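Clear stuff is where I'd start with the Moura kit

I've had the Moura arm kit from Drasach since December, and I have opinions! 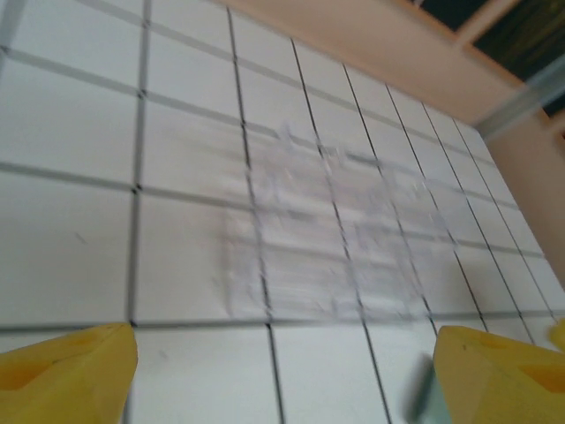 It costs $800, and for that money I want it to cope with see-through things, the kind that live in everybody's kitchen drawers. Boxes and blocks are easy (my old Lumon managed those fine). So skip the demo reel, put something clear on a table and watch what it does. I'd still pick the Moura over the Lumon, but the 2 year service plan? I'd keep my money.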